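Keeping Your DJ Corner Clean and Working (Home Tips)

Posted in: Home Studio, Fix It Yourself

My mixer started crackling again in January, right in the middle of a blend I was pretty proud of, so I spent a whole evening with the covers off everything and a cup of coffee going cold on the windowsill. A few of you asked what I use and how I do it. I play house and a bit of techno at home and sometimes at the bar at Landmont, and my stuff gets dusty and beer-adjacent like everybody else's.

Crackly faders

Try the free fix first. Power off, unplug, and run the fader all the way up and down maybe fifty times. A lot of crackle is just a dirty spot the wiper hasn't touched in months (my channel 3 fader, which I never use, is always the worst one). If it comes back the next day, you need cleaner.

Get a cleaner made for faders, with lubricant in it. The plain contact cleaner from the hardware store strips the grease out and leaves you with a fader that's quiet and feels like dragging a fork across a plate. I did that to my old Herkov two-channel and I still feel bad about it. One short squirt into the slot, work it back and forth, wipe up what runs out, and leave the mixer off overnight. Please don't soak it!

If you have to pull the faceplate, take a picture with your phone before you pull the knobs. They look identical and they aren't, and some of mine have the pointer on a slightly different side. Screws go in an egg carton, one cup per stage, in the order they came out.

Knobs and pads

Knobs that pull off can go in a bowl of warm water with a drop of dish soap. Ten minutes, then an old toothbrush, then lay them on a towel till they're completely dry. Rubber pads get a barely damp microfiber cloth and that's all. I used rubbing alcohol on pads once and they went shiny and weird and then sticky by summer.

For the gap around the jog wheel, a makeup brush is the best tool I own. Soft, cheap, gets the crumbs. Canned air just blows the crumbs further in, so brush first with the whole unit tipped on its side, and go easy with the can afterward if you want to use one at all.

Records

I have 257 records, and I know that because I finally made a list for the insurance. Most of them only need a carbon fiber brush before each play. Let the record spin, rest the brush on it for two turns, then sweep it slowly off toward the outside. Touch the metal part of the brush with your fingers while you do it, and the static goes somewhere other than back into the vinyl.

Thrift store finds get a real wash. I use distilled water with a tiny bit of unscented dish soap, a velvet pad, and I go with the grooves, never across. Rinse with more distilled water. Keep the label dry (a cut-down plastic lid held over it works fine) and stand the record in a dish rack to dry. A dish rack! I bought a second one so I'd quit getting yelled at.

Throw out the old paper inner sleeves if they're gritty. New poly-lined ones are cheap and you'll hear the difference on the quiet intros, where you actually notice pops.

The needle

Brush it back to front only, toward you, never side to side. I also keep one of those little squares of melamine sponge glued to a bottle cap, and I lower the stylus onto it straight down and lift it straight up with the cueing lever. Motor off while you do this. If you play mostly beat-up 12-inches, do it every session.

Cables

Lautaro Daza taught me over-under coiling behind the bar at Tô and I have not had a twisted cable since. Make one normal loop, then one loop with your wrist flipped so the cable goes under itself, and keep alternating. There are a million videos. Practice on a garden hose if you want to annoy your neighbors.

Tie them with strips of hook-and-loop, and put colored tape on both ends. Mine is red for right, white for left, green for the booth output. When something hums, move the power bricks away from the audio cables before you buy anything. Then check the ground wire on the turntable. It's the ground wire so often that I now check it before I even sit down.

Headphones

The ear pads on my Wekodlows flaked black bits all over my neck for a year before I replaced them. New pads took five minutes. Pull the old lip out of the groove, start the new one at the bottom, and walk it around with a butter knife handle. Wipe the pads down after every set, let them air out, and don't toss them in the bag while they're still warm.

Heat and dust

Leave a hand's width behind the amp. Don't stack the mixer on top of it, even for one night, even if the table is tiny. I throw a flat cotton pillowcase over everything when I'm done, and Lovisa Wikström, who sewed me a proper fitted one with a slot for the cables, would like you all to know that hers looks better. It does. Wash the cover too, or you're just storing dust on top of your gear.

Laptop fans clog faster next to a carpet than on a hard floor. Put it on a stand and vacuum the room before you clean the gear, with the lids down. 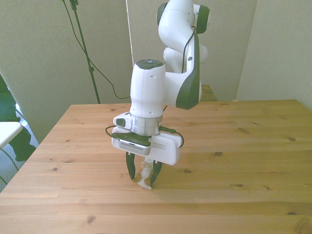
And check the feet on your turntables while you're down there. Mine had come loose on one side, and a quarter turn on each got the platter level again. I'll do a separate post on setting the tonearm weight once I find my little scale, which is somewhere in the kitchen, probably in the flour drawer.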